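**Mideck open-frame rack, desktop size**
Sold by Clumetti. Ships from Hostville.

The Mideck is a small open rack for people who have a switch, a chassis and a few odds and ends to keep off the desk. It has square-hole rails, no doors and no side panels. You can reach the gear from any side, and cables can leave in whatever direction suits the room.

We stock it in black only.

## What fits

Anything made for standard square-hole rails will mount, as long as the weight is within the limit below. Most buyers put a network switch at the top, something deeper under it, and use the tray for parts that have no mounting ears.

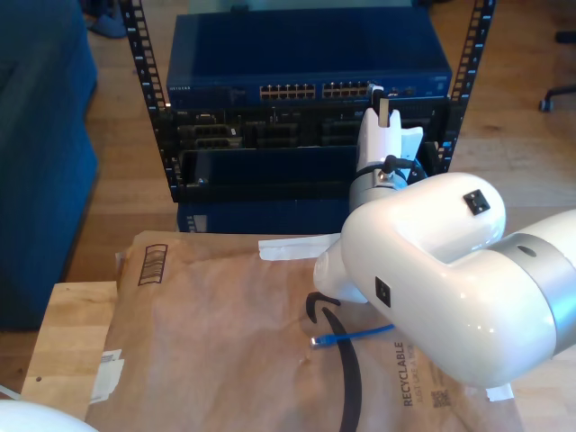

*Netgear switch in the top position, black chassis below it, open tray at the bottom.*

The rails are punched along their length, so you can leave a gap between units or close it up. If your switch is a fanless one, leave a gap. Metal cases get warm on top and it helps to have some air moving over them.

Put the switch in before you run any cables. With two banks of ports across the front, it is much easier to seat the screws while the jacks are still empty. If you plan to use a patch panel, mount it directly above or below the switch and use short leads.

A chassis with open expansion bays can go in as it is, but fit your cards first if you have them. The latches are easier to work with the unit flat on a bench.

## The tray

The tray is included. It mounts at the bottom by default but will go in any position. Use it for a modem, a small drive enclosure or a power brick. It has no lip at the front, so use a strap if the rack is going to be moved around.

Load limit for the tray is 5 kg. The limit for the whole rack is 30 kg, tray included. Please keep the heaviest unit low. A tall load with a heavy chassis at the top can tip if someone pulls on the cables.

## Specifications

| Item | Detail |
|---|---|
| Type | Open frame, two post |
| Finish | Black powder coat |
| Holes | Square, for cage nuts |
| Rail height | 500 mm |
| Total load | 30 kg |
| Tray load | 5 kg |
| Hardware supplied | 40 cage nuts, 40 screws |

The cage nut tool is not supplied. A flat screwdriver will do the job, but go slowly and keep your fingers behind the rail. Montoya makes a cheap hook tool that we also stock, listed under Rack Accessories.

## Packing and delivery

The rails, base and tray go out flat in one carton. The parts are wrapped in brown paper, and the hardware is in a bag taped to the tray. We dropped the foam inserts in August after too many complaints about crumbs in the ports of other gear. Paper takes a little longer to pack and it comes out of the carton in one piece.

Check the paper for hardware before you throw it out — bags do come loose in transit, and a lot of the "missing screws" messages we get are solved this way.
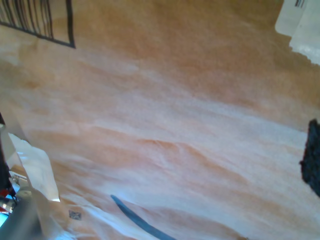
*Brown paper, creased, with part of a barcode-style print in the corner.*

Keep the carton until the rack is built and loaded. Returns need to come back with the rails wrapped, and any kind of paper is fine for that. Scratches from loose packing are taken off the refund.

Orders placed before noon on a weekday leave the same day. Orders placed on Saturday go out with the next weekday pickup.

## Assembly notes

- Build the base on a flat floor and leave the bolts finger-tight until both rails are up.
- Square the rails against the tray, then tighten everything.
- Fit the cage nuts from behind.
- Load from the bottom up. The tray and chassis go in first, the switch last.
- Don't use the rack on thick carpet without a board under it.

## Common questions

**Can I stack two?** No. The top ends of the rails are not drilled for it.

**Does it come with casters?** No, and the base has no holes for them.

**Can I buy extra rails?** Yes, in pairs. They are the same length as the ones supplied.

**Will it hold a UPS?** Many small ones are fine if they sit at the bottom on their own rails. Check the weight first. Don't put one on the tray.

**Is the tray sold separately?** Yes. Second trays ship in their own carton with four cage nuts and four screws.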